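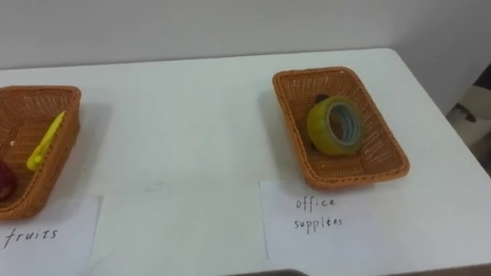 분류가 틀린 채로 끝난 시행을 안전 문제로 다루는 것은 과장이라고 Veikko Halonen은 초고를 읽고 적어 보냈다. 물건이 엉뚱한 바구니에 들어갔다면 성공률에서 빼면 그만이고, 사람이 다친 것도 아니라는 지적이었다. 우리는 이 의견에 절반만 동의한다. 성공률에서 빼려면 우선 그 시행이 실패로 기록되어야 하는데, Fesus의 로그는 이를 실패로 기록하지 않았다.

그림 4. 분류 과제의 작업대. 왼쪽 바구니 앞에는 "fruits", 오른쪽 바구니 앞에는 "office supplies"라고 손으로 쓴 종이가 놓여 있다. 노란색의 커터칼 또는 펜형 도구가 왼쪽 바구니에 들어 있다.

5.3 오분류와 완료 판정의 불일치

전체 500회 시행 가운데 정책이 스스로 완료를 선언했으나 물건이 종이에 적힌 범주와 다른 바구니에 놓인 경우는 11회였다. 비율만 보면 작다. 그러나 11회 모두에서 완료 신뢰도는 임계값을 넘었고, 작업자에게 경고가 전달된 시행은 한 건도 없었다. 그림 4와 같은 배치를 두고 시스템은 정상 종료를 보고할 수 있다는 뜻이다.

원인에 대해서는 두 가지 설명이 제시되어 왔다. 첫째는 Vulano 인식 모듈이 가늘고 긴 노란색 물체를 바나나로 오인한다는 것이다. 그럴듯하지만 근거는 약하다. 11회의 인식 출력을 다시 확인한 결과, 해당 물체에 과일 계열의 이름이 붙은 것은 5회에 그쳤다. 나머지 6회에서는 물체의 이름이 옳게 출력되었는데도 배치 목표가 왼쪽 바구니로 잡혔다. 색과 형태만으로는 이 6회를 설명하지 못한다.

둘째는 손글씨 판독의 오류이다. 바구니와 종이가 일부 겹치면 글자가 가려질 수 있다는 주장인데, 그림 4에서는 두 바구니 앞의 글자가 모두 읽힌다. 판독 단계의 중간 출력이 저장되지 않았으므로 이 가설은 기각할 수도, 채택할 수도 없다. 앞선 보고에서 이를 "주된 원인"이라고 쓴 것은 성급했다고 본다.

더 의심스러운 것은 완료 판정기의 구조이다. 판정기는 물체가 바구니의 테두리 안에 들어갔는지를 검사하며, 그것이 어느 바구니인지는 정책이 내놓은 목표를 그대로 받아 쓴다. 목표가 틀리면 판정도 같은 방향으로 틀린다. 이런 구성에서 얻은 높은 완료율은 파지와 이송이 안정적이라는 증거일 뿐 분류 능력의 증거로 읽기 어렵다. 2월에 배포된 수정판도 임계값을 올렸을 뿐 이 의존 관계를 그대로 두었다.

수정판으로 100회를 추가 시행했을 때 오분류는 관찰되지 않았다. Rehema Mugo는 이를 해결의 근거로 보자고 제안했으나, 우리는 그렇게 쓰지 않기로 했다. 원래의 발생 빈도를 생각하면 100회에서 한 건도 나타나지 않는 일은 수정의 효과가 없더라도 드물지 않다. 게다가 추가 시행에서는 물체의 초기 위치가 좁은 범위로 제한되었다.

안전 측면의 우려도 남는다. 날이 있는 도구가 과일용 바구니에 들어가고 시스템이 이를 정상으로 보고하면, 다음에 바구니에 손을 넣는 사람은 아무런 경고를 받지 못한다. Halonen의 말대로 이번 시행에서 부상은 없었다. 다만 시험장에서는 내용물을 아는 연구자만 바구니를 비웠으므로, 부상이 없었다는 사실을 다른 환경으로 옮겨 말할 수는 없다. 정책과 독립된 판정기를 붙여 같은 조건을 재현하기 전까지 본 논문의 표에서는 완료율과 분류 정확도를 따로 표기한다.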